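In defence of the long table

I have been thinking a good deal about tables lately, which my family will tell you is a sign that the evenings have drawn in and I need to get out more. It began in October, when the café at the end of our road closed for a fortnight and opened again with its big shared table gone. There had been one long table down the middle, where you sat down next to whoever was already there and said good morning or didn't, as you pleased. Now there are 18 little round ones, each just wide enough for a cup, a plate and a pair of elbows, provided the elbows belong to the same person.

I don't want to be unkind about it. The people who run the place work very hard, the cheese scones are as good as they ever were, and I dare say they get more customers in this way. But I miss the old table more than I expected to, and I have noticed that the same thing is happening in other places. Our library in Gerkberg had two long reading tables when I first moved here, and now it has a row of desks with felt screens on three sides, like the blinkers you put on a horse. The station buffet went the same way years ago. Even the garden centre, where you would think there was room to spare, has put in high stools along a window so that everybody faces the car park.

What a long table does, I think, is let you be in company without having to be sociable. That is a rarer thing than it sounds. If you go and sit with a friend, you must talk, and if you sit by yourself at a little round table you are, well, by yourself, and everyone can see it. At the long one you could read your paper and still be asked to pass the sugar. You might hear half a conversation about somebody's knee operation and find you were rather hoping it had gone well. In the four years I used that café I learnt where to get shoes resoled, how to stop a bay tree sulking, and which of the two buses to the hospital goes all round the houses first, and I never once went in there meaning to learn anything at all.
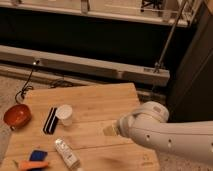
There is an argument on the other side, and I ought to give it a fair hearing. Plenty of people find strangers tiring. My sister-in-law would sooner drink her coffee standing in the rain than be wished good morning by a man she doesn't know, and she is a perfectly nice woman. Some people want to work, some have had bad news, some have a baby who has only just dropped off. I have had days of that kind myself and been very glad of a corner. So I wouldn't for a moment want every small table in the country taken away and chopped up. I should only like there to be one long one left in each place, for those who fancy it.

And I do think there are more of us who fancy it than the furniture people suppose. Last winter the hall behind the Galang bakery began putting on a soup lunch, with trestles pushed end to end, and I went along the first week expecting a dozen of us at most. They had laid places for 40 and had to send out for more bowls. By the spring it was nearly 60 every week, and the queue went out past the bicycle racks. The soup is decent, though I would put more pepper in it. I don't believe anyone goes for the soup.

Cost comes into it too, of course. When I asked at the library why the reading tables had gone, I was told very politely that one of them needed mending and that the quote had come to 1,300 pounds, and that the desks had been cheaper than that. I could see the sense of it. All the same, a table is a thing you buy once and then have for longer than you have most of your teeth, and I wonder whether anybody had put a figure on the chap who used to come in each morning to do the crossword out loud. He was a nuisance, I admit. He also got through most of the clues with help from the whole room, and I haven't seen him in there since the screens went up.

At home we have done our small bit. Our own kitchen table is far too large for two people – it came from my aunt's house and had to go in through the window – and for years I talked of swapping it for something neater. A catalogue from Gukico used to live by the telephone with the corner of a page turned down. I have put that out with the recycling now. Instead we have started asking people in on a Sunday with no proper meal promised, only bread and whatever is in the fridge, and letting them bring their mending or their marking or their bills. The girl from two doors down does her chemistry homework at one end. Her grandfather mostly falls asleep at the other, and we talk round him.

I am told the new building on Varance Street will have a café on the ground floor, and that they are asking for suggestions from people who live nearby. There is a form at the front desk. I have already filled one in, and I wrote rather more than the box allowed for, so I carried on over the back. If you feel at all as I do, you might pop in and ask for a form yourself. They would like them back before Christmas.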